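Camp kitchen

A camp kitchen is the set of equipment, surfaces and working arrangements used to prepare food at a campsite. The term covers both the portable kit carried by individual campers and the fixed cooking areas provided at organized campgrounds. A camp kitchen differs from a field kitchen, a term generally reserved for military and relief feeding, in that it is meant for small parties and is usually taken down or cleared after each stay.

Overview

Most camp kitchens are organized into three zones: a heat source, a preparation surface and a washing area. The zones may occupy a single folding table or may be spread over a shelter with several counters. The heat source is normally placed downwind of the tents and away from dry grass. Food storage is treated separately in most guides, especially in areas where bears, raccoons or monkeys are present.

Portable kitchens are sold as complete units, often called chuck boxes or camp boxes, or are put together from separate items. A chuck box is a lidded case with compartments for utensils, dry goods and a stove. The front panel commonly folds down on chains or hinges to serve as a work surface. The name comes from the chuck wagon of the American cattle trail, which carried a similar hinged cupboard at its rear.

Work surfaces

Surfaces in portable kitchens are chosen mainly for weight. Aluminum slats that roll into a bag are widely used, as are molded plastic tops and plywood panels. Fixed kitchens have no weight limit, and their counters are built from concrete, stainless steel, tile or stone. Dark, patterned surfaces hide stains but can make it harder to see whether a counter has been properly wiped. Scratches in any surface can hold food residue, and for this reason many campgrounds ask visitors to use a cutting board.
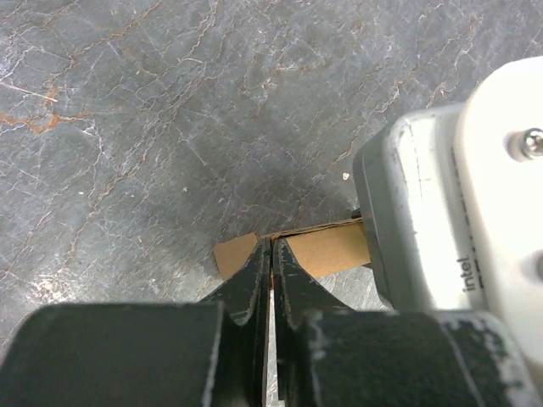
Gray marble-patterned surface with rust-colored and pale veins.

The height of the counter is a common point of complaint. Folding tables are often made low enough to serve as dining tables, which forces a standing cook to bend. Some models have telescoping legs, and these are preferred for stays of more than a few nights. Leveling is also important where a liquid-fuel stove is used, as an uneven base affects both the burner and the stability of the pot.

Fixed kitchens at campgrounds

Shared kitchens are most common where open fires are restricted. A typical building has a roof, one or two open sides, several sinks and a row of burners. Users bring their own pots and remove their own waste.

The Dernenmont campground is frequently used in planning literature as a case of gradual expansion. It opened with a single shelter and 7 burners. Later additions brought the site to 137 pitches served by three kitchen buildings, with a covered walkway between them. In July, the busiest month, the kitchens are closed for cleaning in the early afternoon and reopened before the evening meal.

Hedoncombe followed a different plan. Its kitchens are small and scattered, each shared by a handful of pitches, and there is no central building. Kanini Mwakyusa, in her survey of campground layouts, described this arrangement as quieter but more costly to supply with gas and water. The survey drew on 1,409 responses from campers and found that distance from the tent had a greater effect on use than the quality of the equipment.
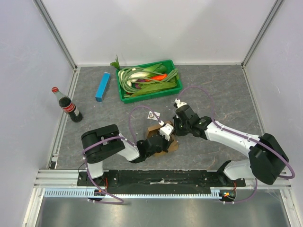
Respondents who had to walk more than a short distance were likely to cook beside their tents, even when the shared kitchen was in better condition. Mwakyusa recommended that water points be placed close to the pitches in all cases, whether or not a full kitchen could be provided there.

Packing and provisioning

Kits are usually packed in the reverse order of use, so that the stove, lighter and first meal are on top. The Makori method, named after the training camp where it was first taught, goes further and assigns one bag to each meal. It reduces searching but requires some items, such as oil and salt, to be carried in duplicate.

Apinya Suksawat, a longtime instructor at Claltmont, has argued that the method suits groups better than pairs. Her own kit list allows 270 grams of dry food per person for the evening meal -- a figure intended for walking trips and reduced for stays in one place.

Cleaning and waste

Dishwater is strained before disposal, and the solids are packed out with other refuse. Soap is kept away from streams and lakes, including soap labeled as biodegradable. Greasy pans are wiped with paper before washing.

See also

Chuck wagon
Portable stove
Field kitchen
Mess kit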